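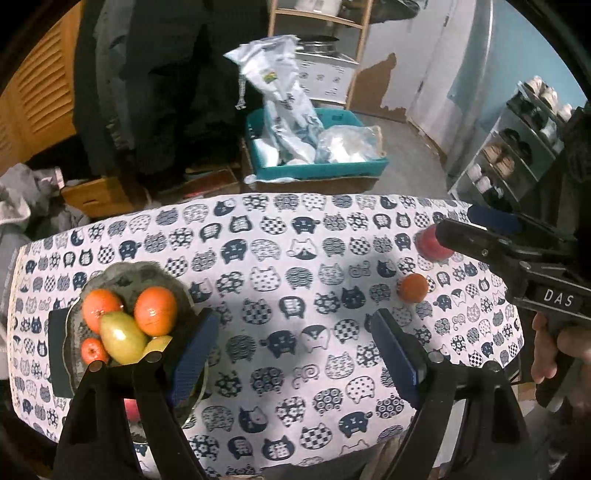
A bowl of fruit on a cat-print tablecloth.

The Esgate Open should go back to being played over 54 holes, and it should do it before the next contract with the tour is signed.

I know that is not a popular view among people who follow second-tier golf. The move to 72 holes was sold as a step up. Four rounds is what the big events play, the argument went, and a tournament that wants to be taken seriously has to look like one. The players mostly went along with it. More rounds means a fairer result, and the best golfer of the week is more likely to be holding the cup at the end of it.

That part is true. A fourth round does give good players more time to rise. But the Esgate Open was never short of worthy winners when it was three rounds, and the cost of the extra day has landed on the people least able to carry it.

Start with the players. Most of the field at this level pay their own way. An extra day means another hotel night, another day of meals and another fee for the caddie, if they have one. For those who finish near the top, that is nothing. For the golfer who makes the cut and ends up in 57th place, it can be the difference between a small check and a small loss. Several of them now share rooms at Tendbridge, a long drive from the course, and some carry their own bags all week.

Then there is the course. Sowah Links is short, sandy and exposed. It drains well but it does not stand up to traffic. By the last afternoon this year the landing area on the 7th was mostly divots, and the green on the 3rd had gone bumpy around the hole. Leaders were missing putts from four feet that they had been making all week. Members then played on that surface for most of May.

The crowds have not grown to match, either. The tournament reported 1555 paid admissions this year over four days. I don't have a matching figure for the last three-round event, so I won't claim a drop. Anyone who walked the back nine on the first morning, though, could have heard a ball land two fairways over. Spreading the same spectators over an additional day makes the place feel quieter, and sponsors notice that.

Supporters of the current format point to ranking points. They are right that a shorter event may earn fewer of them, and some players would skip it for that reason. I think the loss would be smaller than they fear. The Timivport Classic stayed at three rounds and still fills its field every year. Players like it. They arrive, play a practice round, play three more and have time to get to the next stop without driving through the night.

A shorter tournament would also leave room for bad weather. Twice now, wind at Sowah has stopped play and the field has had to finish one round and begin another on the same day. With a spare day in the schedule, a lost afternoon could be made up in the morning light and the pairings left alone.

The money saved on marshals, buses and course staff should go into the purse, and most of it should go to the places below tenth. I would also pay something to everyone who misses the cut. It would not have to be much. Gas and two nights in a motel would cover it.

The current contract has one more year to run, and the club's members will be asked for their opinions before it is renewed. I'll be voting for three rounds.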